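# Hollmann play kitchen, wooden counter version

22 January 2018

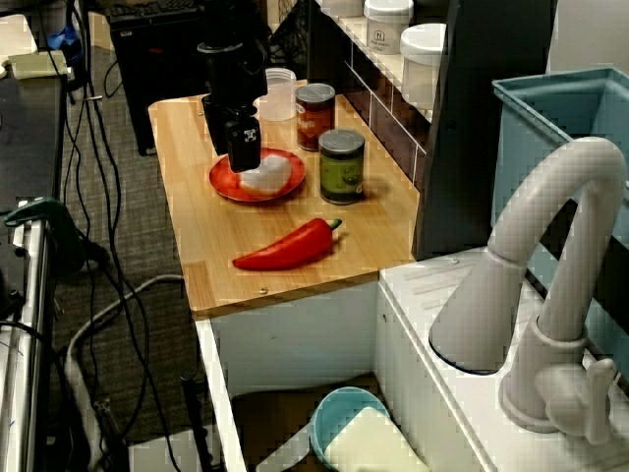 *Red plate, two of the cans, the cup and the chili pepper on the counter.*

We bought the Hollmann from Itstead in October for the playroom, so it has had a fair amount of use by now. The kitchen comes flat in two boxes and took me 4 hours to put together, on my own. The instructions are drawings only. Step 16 shows a panel the wrong way around, and I had to take it off and start that part over.

The counter is the best part. It is a light wood with a fine grain and a darker strip along the front edge. A couple of screw heads show on the surface. I would have liked caps for them, but they don't catch on a cloth. The dark panel between the counter and the sink is useful – things stay on their own side.

The white shelf along the back holds a few jars and tubs and leaves the counter free for cooking. The brown tiles behind it look good and wipe down easily.

Food and dishes are sold separately. The red plate has a raised rim, so whatever is served on it mostly stays put. The cans have silver lids and stand up well side by side. Our chili pepper is glossy and has not lost any color. The cloudy plastic cup is from an older Pestitz set and fits in fine.

I paid 70 dollars extra for delivery, which I thought was too much. One box had a crushed corner, no damage inside. Itstead took 2 weeks to answer my email about it.

I would buy the kitchen again, but I'd pick it up from the store.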